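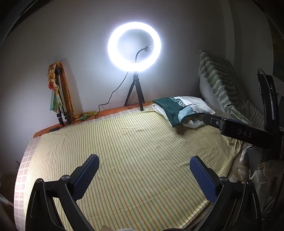
Ayodele Oyewole reckons we will all be sacked by March and that the only decision left is who gets to turn the lights off. He told me this over the urn at Ballico, with his coat still on, and then ate my biscuit.

3 November 2021. Second week of the new arrangement. For the record, nobody has been sacked. What has happened is that my job has been taken to pieces and I have been handed back the bits that don't fit in a box. Loltier, as the whole business is grandly called, does the folding, the stacking and the trolleys down to the laundry. I used to do those, and complained about them for 11 years, and now find I miss the trolleys. You could lean on a trolley. You could have a perfectly good conversation leaning on a trolley.

My day goes like this now. In at 8, sign the tablet, which says good morning by name and spells it wrong. Then bed work: sheets, pillows, cushions, all with the grippers, over and over, so that the machines at Grirkholm can learn from it how it's done. I have been making beds since I was tall enough to see over one and had never been asked how. Pick up, put down, pick up. Ruth Dawber says to go slower and stop plumping. I said plumping was the job. She wrote that down, and I have been faintly worried ever since about what she wrote.

Target is 300 goes a week each. I was against the number on principle and am ahead of it, to my own disgust. 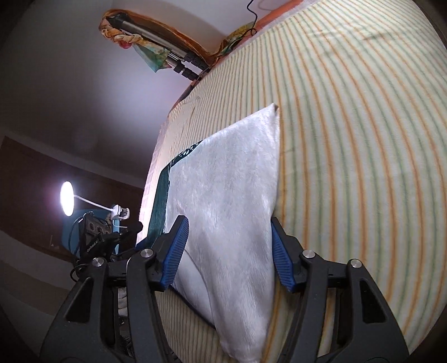

The pillows are the worst of it, I find, worse than sheets. A sheet can be bullied. A pillow has opinions, and by mid-afternoon so has my wrist. I asked at the meeting whether we could swap over every hour instead of every two, and was told it would be looked at. Mottram has had hourly swaps from the start, because somebody there threatened to fetch the union man and meant it. We have been too polite. Must ask Ayodele for the name.

The other thing that came up was pay. Same rate, apparently, though we are now "operators" and have a new badge to prove it. My badge pulls a hole in my cardigan. I asked if operators got more than housekeeping did and there was a good deal of looking at paper. Four of us are going to put it in writing. I am to do the writing, having been heard to use the word "principle".

What I hadn't reckoned on is the quiet. With the folding gone over to Loltier there's no folding room, or there is but it belongs to the thing and its yellow line, and we eat our sandwiches in the corridor like schoolchildren kept in. All the news used to come out of that room: whose daughter was expecting, which supervisor was leaving. I found out yesterday that Jean had gone part-time a month ago. I'd been wondering who was using up all the hand cream.

My back, I'll admit, is better. Slept through last night without the hot water bottle. I shan't be telling Ruth, she'd write that down too.

Letter about the pay to be drafted tomorrow. Also bread, stamps, and ring the dentist before they give my slot away.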